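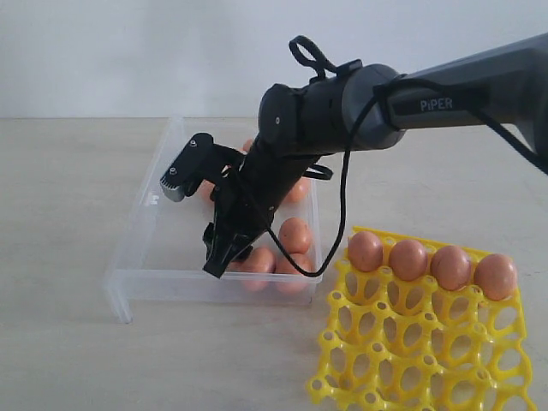
The trays were too shallow, Widmer told us after the last report, and a clear lid would not fix that. We agree with the first part and have changed the order. The second part we are still testing, and the results so far are set out under Trays.

Posted 26 November 2021 by the Taltatine project office
14 shares | 2 comments

Progress report to Widmer: egg packing and delivery, Plundeden

Summary

The project buys eggs from small flocks near Plundeden, checks and packs them in one room, and delivers them to households and two school kitchens. Packing started in March. Since then we have delivered every week except one, when the van was being repaired. We are within budget on eggs and over budget on packaging.

Supply

Seven farms now sell to us. Two of them keep fewer hens in winter and have warned us to expect less until the days get longer. In a normal week we take in more than 600 eggs, enough for the standing orders and a small reserve. The reserve goes to the school kitchens if it has not been used by the end of the week.

We stopped taking unwashed eggs from one farm in the summer after repeated problems with straw and dirt in the crates. The farm has since changed its nest boxes and we are buying from it again.

Trays

The clear plastic trays are easier to work with than the cardboard flats we began with. A packer can see a leak from the side without lifting anything out, and a tray can be wiped down and used again the same day. Cardboard had to be thrown away after one broken egg.

The trouble was depth. In the first trays, large eggs sat higher than the rim, so the trays could not be stacked. Emik agreed to exchange the unopened cartons for a deeper tray at the same price. We paid the freight, and that accounts for most of the overspend on packaging.

Lids are still undecided. With a lid on, the eggs sweat when they come out of the cooler into a warm room, and a damp shell picks up dirt. Without one, we lose a few eggs on the rough road north of Plundeden. We are trying a folded paper sheet between layers. It is cheap, but it slows down packing.

Packing room

The tables have been moved against the wall so that crates come in on one side and full trays go out on the other. We had planned to buy new tables and did not need to. The money set aside for them has not been spent, and we would like to move it to the packaging line if Widmer approves.

The light over the candling bench is still poor. An electrician has looked at it and we are waiting for a quote.

Handling and breakage

Most breakage happens when eggs are put down, especially when a tray is nearly full and there is little space between one egg and the next. New packers are now taught to fill from the far edge toward themselves and to let go only when the egg is touching the bottom. Cracked eggs are kept apart, written on the sheet, and not sold.

Breakage was higher in the first months than we had allowed for. It came down when the deeper trays arrived, but we changed the training in the same period and cannot say which made the difference.

Next period

We will finish the paper sheet trial, get the light replaced, and sign winter supply terms with the farms. A waiting list of 14 households will be taken on as supply allows. We also need a second cooler before the warm weather, and a separate request for it will follow with prices.

Receipts for the tray exchange and the freight were sent with the last claim.

Contact the Taltatine project office | Copyright Taltatine 2021 | Back to top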